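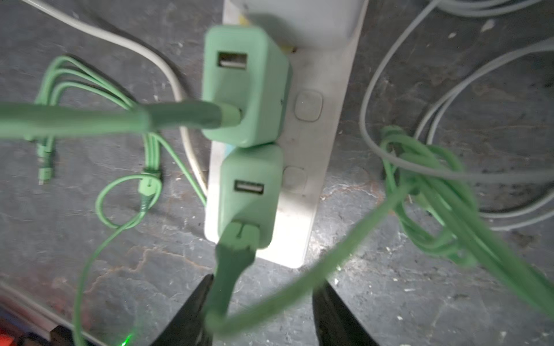
The left arm stop

Thu 26 September

Print | E-mail

I've had a few messages about why the cable cell was down this week, so I'm writing it up once and I'll point people to it.

The cell is the two-arm one at Aranda. The job we've had it on since March is plugging and unplugging chargers and cables on power strips. It is slow, fiddly work, and most of what goes wrong is boring. The gripper misses the cable, or it gets the charger at an angle and the plug jams, or two cables come up together. We log those and carry on. None of the strips are connected to the mains while the arms are on. That rule was there from the start and I'm glad of it this week.

The one I'm writing about was run 3,012. The left arm was told to pull a USB cable out of a charger. It closed on the connector, started the pull, and then its commands stopped arriving. The arm should have noticed that in a fraction of a second and gone into a hold. It kept the last velocity it had been given and went on pulling until the joint torque limit tripped. By then it had dragged the strip toward the other arm and was holding it down hard against the floor. I hit the stop a moment after the limit tripped, so I can't claim to have helped.

No one was hurt and no one was inside the cell. The damage was one charger with a cracked shell, and a gripper finger that no longer closes square. The finger is a spare part. What bothered me was the arm moving with nobody driving it.

Hugo Cabello came over and we left everything where it was while we pulled the logs. I would recommend this to anyone. My first wish was to open the gripper and tidy up, and if I had done that we'd have lost the position of the cable, which turned out to matter.

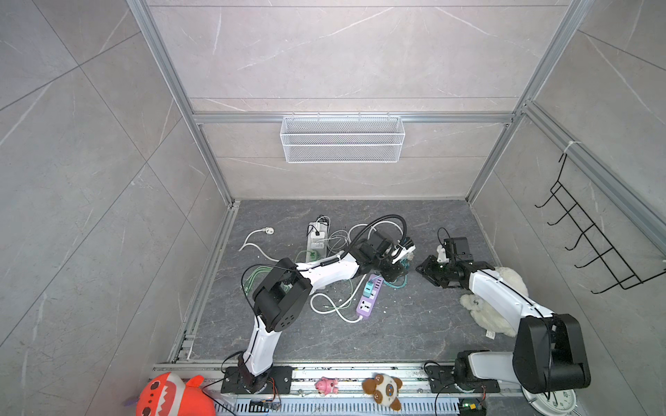
The cell with both arms in over the strips.

The logs came in two halves that didn't agree. The controller PC said it had sent commands the whole time. The arm said it had received nothing for the last part of the pull. Normally you'd call that a network fault and swap a cable, and we did swap a cable, and the fault came back the same afternoon with the arm working on nothing at all. So it wasn't the cable we swapped.

We next ran the arm by hand through the same reach, slowly, with the torque limit turned well down and the gripper open. It dropped out again, and always with the forearm stretched out to the middle and the wrist turned down. Fold the arm back and the link came up again. That points at a conductor that is broken but still touching, and opens when it gets bent.

It was in the base connector. The cable clamp there had worked loose, so every long reach tugged on the connector where the clamp should have taken the load. One of the pins had backed out of its housing. You could push it in with a fingertip and it would slide out again. I had checked that connector during the summer by looking at it, and it looked fine then too. It needed a pull test and I didn't do one.

That explains the dropout. It doesn't explain why the arm kept moving, and this is the part I would like other people to check on their own setups.

The arms run on a Wimora controller board, with our own layer on top to do the smoothing. The watchdog is meant to stop an arm if it sees no new command for 12 control cycles. Ours was working. The trouble was that it watched the wrong thing. It timed the messages coming out of the smoothing layer, and when the smoothing layer gets no fresh input it repeats its last output. I wrote it to do that, to cover single lost messages, back when we had a noisy link. Seen from the watchdog, a repeated message was as good as a new one.

So there were two safety measures, each sensible alone, and one of them hid the fault from the other. It had been that way for 19 weeks. I went back through the old logs to see how often the smoother had been filling in for lost messages, and found 67 gaps on the left arm, all short, nearly all in the last month. The right arm had none. If I'd been plotting that number I would have seen the connector going.

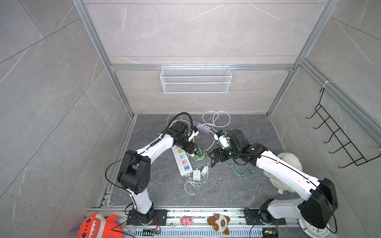 We've made four changes so far. The watchdog now looks at a counter that is stamped on each command at the source, so a repeat can't pass for a new one. The smoother may fill in for one missing message and then has to ramp down to zero. Both base connectors have been remade with locking housings, and the clamps have been torqued and marked with paint so you can see if they move. The gap count goes on the daily sheet, for each arm, and anyone can call a halt on it.

I also lowered the torque limit for the pulling part of the job. Hugo thought this would give us a lot of false trips on the stiff plugs. So far it's given us a few. I can live with a few.

Testing was dull and took longer than the repair. We put a switch in the link and cut it by hand in every phase of the task: reaching, gripping, pulling, retreating. Each time the arm has to come to a hold and stay there until somebody resets it. We did it on both arms, then did it with both arms moving, which showed up something else. If the left arm stopped, the right one didn't know and finished its own move. With the grippers working as close together as ours do, that isn't good enough. Now a stop on either one stops both.

I sent the short version to the people at Turkuvero, who have the same smoothing code on their Skisov line, and asked them to check what their watchdog is timing. If you took the code from me at any point before this month, please do the same. The quick check is to stop your command source with the arm moving slowly in free space, with your hand on the stop. If it keeps going past your timeout, you have the same problem I did.

The bent finger gets replaced on the next service day. We're running at half speed until then, and with the door latched even for the empty moves. I'd got slack about the door.

Print | E-mail
Share (19)
Comments (12)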